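Entretenir un plan de travail en bois huilé sans y passer ses dimanches

Publié le 31 mars 2022 par Sinéad Ó Néill
Rangé dans : Cuisine > Bois et entretien

On m'écrit souvent pour me demander si le bois clair dans une cuisine, c'est bien raisonnable, et je réponds toujours oui, à condition de l'aimer un peu (et de lui pardonner ses petites marques, comme on pardonne aux vieux amis !). Tasses, vaisselle qui s'égoutte, il en voit passer tous les jours. 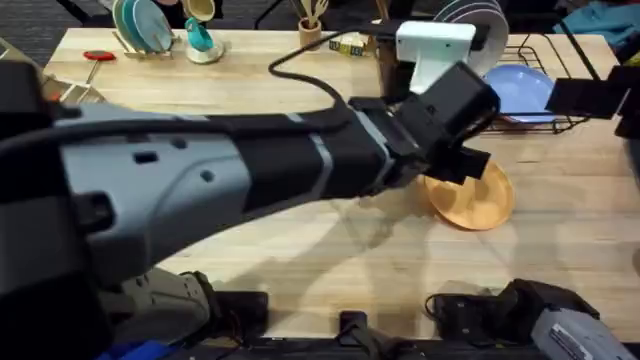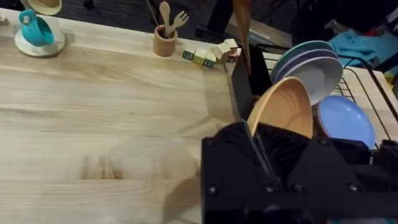
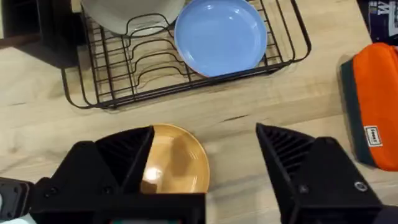 Commencez par débarrasser toute la surface, puis lavez-la avec une éponge à peine humide et une goutte de savon noir. Essuyez tout de suite et laissez sécher une nuit entière, fenêtre entrouverte si le temps le permet.

Le lendemain, poncez légèrement à la main, toujours dans le sens du fil. Un grain 240 va très bien pour un entretien courant ; si vous avez un cerne tenace, descendez un peu plus bas, mais doucement, en élargissant autour de la tache pour ne pas creuser. Dépoussiérez soigneusement, joints compris.

Vient ensuite l'huile, mon moment préféré ! J'utilise la Stoneo incolore, appliquée au chiffon de coton en 2 couches très fines. Attendez vingt minutes, retirez tout l'excédent, puis laissez passer 6 heures avant la seconde. Si ça colle sous les doigts, c'est que vous en avez trop mis : un chiffon sec et un peu d'huile de coude suffisent en général.

Attention, les chiffons imbibés peuvent s'enflammer tout seuls. Faites-les tremper dans l'eau, puis étalez-les dehors à plat.

Chez moi, la dernière séance remonte à février et je recommencerai à l'automne.

Dernière mise à jour : 31/03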